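Reading a court judgment in my second language

I have lived in Kirstead long enough that I no longer translate in my head when I buy bread, but I still translate when I read anything from a court. Last month I decided to read one whole judgment from the first page to the last, without a newspaper article beside me to tell me what it means. It took me four evenings. I want to write down what I learned while I still remember it.

The case is MacLeish against Zullon. If you live in this part of the county you have probably heard of it. Zullon is the company which runs the care home on Narno Road, and MacLeish is a small cleaning firm which had a contract there. The firm's owners have a religious rule about not working on their day of rest. The contract said nothing about days when it was signed. Later Zullon changed the rota, the firm refused the new hours, and the contract was ended. The firm said this was discrimination on the ground of belief. Zullon said it was a matter of rotas and nothing more.

Before I read it, I had my opinion ready. I think most people in Kirstead had one also. At the bus stop and in the library I heard two versions: in the first, a big company was punishing people for their faith, and in the second, a firm wanted to be paid for work it did not want to do. I was nearer to the first version. I come from a family where the day of rest was taken seriously, and I still do not like to wash clothes on it, even if I no longer believe that anybody minds.

The judgment has 355 paragraphs. They are numbered, and this is a great help for a slow reader, because you can stop at 100 and go to bed and know exactly where you are. I made pencil notes on the printed pages. My first note says "who is the respondent??" and I am a little ashamed of it, but I leave it there. The respondent is the one who has to answer, so in this case Zullon. Once I had that, the first thirty paragraphs became much easier.

What surprised me is how small the question was. From the newspapers I had understood that the court would decide how much a belief can weigh against a business. The court did not decide this. It said, quite early and quite politely, that nobody had asked it to. The question was if the firm could bring this kind of claim at all, being a company and not a person, and if the change of rota was a "practice" in the meaning of the law or only a single decision. A practice is something which is done in general, or would be done again. A single decision can be unkind without being a practice. I read this part three times, and the third time I read it aloud.

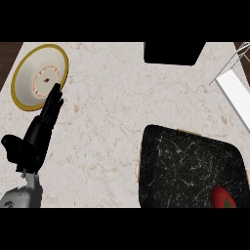

So who won? MacLeish won on the first point and lost on the second, which means that the claim failed and the contract stays ended.

I was disappointed for one evening. Then I went back to paragraph 255, where the judge explains the second point, and I have to say it is written with care. She does not write that the owners were insincere. She writes that their belief is plain from everything they said and that she has no difficulty accepting it. Then she looks at the letters about the rota and asks what they show, and she finds that they show one manager trying to fill one gap during one bad winter. I would have liked her to find more. When I looked at the letters myself (they are printed in an annex at the end), I did not find more either.

There is one part I still do not agree with. The judge says the firm could have proposed other hours and did not. This is true, but a small firm which receives a short letter from a big client does not always understand that it is allowed to propose something. I know this feeling from my own first years here. A letter arrives with a logo on the top and you think it is the end of the discussion, when the person who wrote it is perhaps waiting for you to telephone. One of the witnesses said nearly the same thing, and I hoped the judge would give it more weight. It gets two sentences.

Now some practical remarks, in case another reader whose first language is not English wants to try the same.

Read the summary at the start, but do not trust that you have understood it. I read it again after the last page and it was like a different text.

Keep a list of the words which look ordinary and are not. Mine has "relief", "costs", "submission" and "distinguish". To distinguish a case is to say politely that it does not help you. I like this one very much and have started to use it at home.

Skip the older cases the first time. There are long pages where the court goes through what other courts have said, and I lost one full evening there - afterwards I saw that the judge collects the important parts again in one paragraph.

And do not read the comments under the news articles in the same week. I made this mistake. Under one article people were arguing for page after page about whether a company can have a soul, and by the end I could not remember what was in the judgment and what was only in the comments.

The firm has asked for permission to appeal, only on the second point. From the court's website I understand that the answer may come in September, and it may also be a simple refusal on one page. If permission is given I will read that judgment too. I hope it is shorter.

One more thing, for the people who wrote to me after my post about the parking fines: no, I have not received a reply from the council. I sent the second letter and kept a copy this time. The library in Kirstead will print documents for you if you bring them on a stick, and it is cheaper than the shop near the station, but the printer there does not like long files. I had to print the 355 paragraphs in two parts, and the second part came out with very small letters.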